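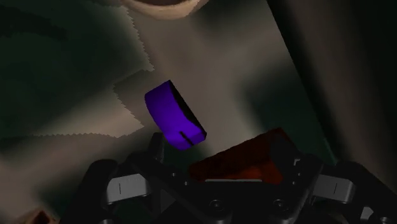
*Bloc violet et bloc rouge sombre, avec la pince noire (image de synthèse).*

**Liste :** Belasura – enfilage, perles et petites réparations
**Date :** 21 juin 2022
**Objet :** Re: Collier de perles en chute, fil de soie ou fil synthétique ?

Bonjour à toutes et à tous,

Je réponds au message sur le collier de perles en chute, que je recopie en partie plus bas. Je vous prie de m'excuser pour mon français, je l'ai appris tard et dans le métier. Je connais donc bien les mots de l'établi et moins bien les autres.

> Bonjour la liste,
>
> Une cliente m'a confié un collier de perles de culture en chute qui vient de sa grand-mère. Le fil est devenu gris et il s'est allongé : on voit maintenant un espace entre les perles et les nœuds, surtout près du fermoir. Elle veut le porter à un mariage en novembre.
>
> J'ai commencé à l'enfiler de nouveau sur la soie Flalwood que j'ai toujours en stock, mais dans les petites perles de l'arrière l'aiguille ne passe pas deux fois. J'ai pensé à agrandir les trous avec un alésoir diamanté. J'ai pensé aussi à changer pour un fil synthétique tressé, plus fin et plus solide.
>
> Deuxième question : le fermoir est en or blanc avec une petite perle au centre, le ressort est fatigué. La cliente voudrait le garder. Est-ce que vous faites encore réparer ce genre de fermoir, ou est-ce que vous proposez un neuf ?
>
> Et pour finir, comment faites-vous votre prix ? Je compte au collier et je crois que je perds de l'argent.
>
> Merci d'avance.

Je prends les questions dans l'ordre.

**1. Le fil**

Pour un collier de perles de culture noué entre chaque perle, je reste à la soie. Le nœud de soie est souple, il se serre bien contre la perle et il remplit un peu l'entrée du trou. Avec le fil synthétique tressé, j'obtiens un nœud plus petit et plus dur. Sur des perles dont le trou est large, il peut entrer dedans, et alors tout le travail est à refaire. J'utilise le synthétique pour les pierres, dont les bords du perçage sont coupants, et je n'en suis pas mécontent.

La soie Flalwood existe en plusieurs grosseurs. Vous ne dites pas laquelle vous avez prise, mais si l'aiguille passe une fois et pas la deuxième, je pense que vous êtes seulement une grosseur trop haut. Dans un collier en chute, c'est la plus petite perle qui décide. On a l'habitude de regarder les belles perles du milieu et on choisit le fil pour elles, je l'ai fait aussi. Maintenant j'essaie d'abord mon fil, en double, dans la perle la plus proche du fermoir. S'il passe sans forcer, je peux commencer.

Alors les nœuds du centre sont un peu petits, c'est vrai. Pour ceux-là, je fais un nœud double quand je vois que le simple ne tient pas devant le trou. La différence se remarque très peu lorsque le collier est porté.

**2. L'alésoir**

Je ne le conseille pas si on peut l'éviter. Agrandir le trou d'une perle de culture, c'est enlever de la nacre exactement à l'endroit où elle s'écaille. Il y a aussi la question de l'accord de la cliente : si une perle s'ouvre, vous devrez en trouver une autre de la même couleur, et dans un collier ancien la couleur a changé avec la peau et avec les années.

Si vraiment vous devez le faire, par exemple pour les perles des deux bouts où le fil repasse :

- tenez la perle sous l'eau, ou bien mouillez souvent ; l'alésoir sec chauffe et il laisse une poussière qu'il ne faut pas respirer ;
- tournez à la main, jamais avec le moteur ;
- entrez par un côté jusqu'à la moitié, puis par l'autre côté ;
- rincez et laissez sécher jusqu'au lendemain avant d'enfiler.

Avant cela, regardez quand même si le trou n'est pas simplement bouché. Dans les vieux colliers, il reste souvent un morceau de l'ancien fil avec de la crème et de la poudre, le tout devenu comme du ciment. Une aiguille fine et un peu d'eau tiède suffisent dans beaucoup de cas. J'ai eu l'an dernier un collier de 13 perles baroques pour lequel je croyais avoir besoin de l'alésoir, et c'était de la vieille colle.

**3. Le nettoyage**

Vous n'en parlez pas, mais je l'ajoute parce que l'occasion est bonne quand les perles sont libres. Je les frotte une par une avec un chiffon de coton humide, avec une goutte de savon neutre si elles sont grasses, et je les essuie. Pas d'ultrasons, pas de vapeur, pas de bain pour l'argenterie. Pour garder l'ordre de la chute, je travaille sur une planche à rainures et je remets chaque perle à sa place tout de suite. Je note aussi sur un papier de quel côté était le fermoir. Certaines clientes savent très bien quelle perle avait une petite tache et à quel endroit elle était !

**4. La tension**

L'espace que vous décrivez entre les perles et les nœuds vient de la soie qui s'allonge, et ce sera pareil avec la neuve si on ne la prépare pas. Je déroule la carte, je fixe le fil à un crochet avec un petit poids en bas et je le laisse ainsi une nuit. Certains collègues mouillent le fil avant. Je l'ai essayé et je n'ai pas vu d'avantage, peut-être que je m'y prends mal.

Pour serrer le nœud, j'utilise une pointe et ensuite l'ongle. J'ai une pince à nouer aussi, elle va vite, mais dans les petites perles je sens moins bien le moment où le nœud touche. C'est une question de main et je ne veux convaincre personne.

Une fois le collier fini, je le laisse pendu encore une journée. S'il doit faire un jour ou bâiller quelque part, je préfère le voir chez moi.

**5. Le fermoir**

Oui, je les fais encore réparer. En général, c'est la languette qui a perdu sa force, à force d'être pressée toujours au même endroit. On peut parfois lui rendre un peu d'ouverture avec une lame mince que l'on glisse dans le pli, très doucement. L'or blanc ancien est cassant à cet endroit et je ne le fais qu'une fois. Si la languette a déjà été ouverte par un autre avant moi (on voit la trace de la lame), je l'envoie à un bijoutier pour qu'il en refasse une neuve.

Attention à la perle du centre. Elle est collée sur une tige, donc il faut la retirer avant toute soudure. Dites-le clairement au bijoutier, et écrivez-le sur l'enveloppe, même s'il le sait.

Si la cliente accepte un fermoir neuf, j'ai été satisfait des modèles à olive de chez Clorkano. La chaînette de sécurité est vendue à part, et je la propose toujours pour un collier de famille. Pensez à rendre l'ancien fermoir dans un petit sachet avec le collier.

Je ne réutilise pas l'ancienne cannetille. Elle est presque toujours écrasée, elle coûte très peu, et c'est à cet endroit que le fil s'use en premier. Prenez-la juste assez large pour que le fil double y glisse et coupez les deux bouts de la même longueur.

**6. Le prix**

Moi aussi, j'ai compté au collier pendant longtemps. Maintenant je compte au nœud, avec un minimum de départ, et le fermoir et le nettoyage sont sur des lignes à part. Pour un sautoir, la différence est très grande. Le plus long que j'ai fait avait 700 perles sur plusieurs rangs, et si je l'avais facturé à l'ancienne façon j'aurais travaillé presque pour rien.

Pour vous décider, notez votre temps pendant quelques semaines. J'ai fait cet exercice dans un cahier jusqu'au nœud 1 819, puis j'ai arrêté parce que le cahier était plein. J'y ai vu que les nœuds ne me prenaient pas tant de temps. Ce sont les deux extrémités qui sont longues, avec la cannetille, les retours du fil et la goutte de colle qu'il faut laisser prendre. Mon minimum de départ paie donc les extrémités, et le prix du nœud paie le reste. Les clientes comprennent bien quand on leur montre le devis avec les lignes séparées.

Je vous conseille aussi d'écrire sur le reçu le nombre de perles et la longueur du collier à l'arrivée. Un collier bien serré revient un peu plus court que lorsqu'il était détendu, et neuf fois sur dix la cliente le remarque quand elle le remet au cou. Si elle aime la longueur qu'il avait, on peut la rattraper avec le fermoir ou avec une petite chaîne de rallonge, mais il faut en parler avant.

**Pour le mariage**

Novembre vous laisse du temps, sauf si le fermoir part en réparation. Dans ce cas je l'enverrais dès maintenant, car les bijoutiers qui acceptent ce travail sont occupés à l'automne. Pendant ce temps vous pouvez nettoyer les perles et préparer votre fil. N'enfilez pas le collier avant le retour du fermoir : il arrive que l'anneau soit changé, et alors la cannetille ne convient plus.

Dites aussi à la cliente de mettre le collier en dernier, après le parfum et la laque. Elle le sait sûrement, mais le jour d'un mariage on oublie.

J'ai de mon côté une question pour la liste. La soie de couleur crème que je trouve maintenant me paraît plus jaune que celle de mes anciennes cartes. À côté des perles un peu rosées, je ne la trouve pas jolie, et la blanche est trop froide. Est-ce que quelqu'un teint encore sa soie lui-même ? J'ai lu que cela se faisait avec du thé, mais j'ai peur pour la solidité du fil et aussi pour la nacre, si la couleur n'est pas bien fixée. Je serais content de lire vos essais, même ceux qui n'ont pas réussi.

Avec mes salutations cordiales,

Atelier Ahmadpour
Enfilage et réenfilage de colliers

--
Pour répondre à toute la liste Belasura, gardez l'objet du message. Merci de ne citer que les passages utiles.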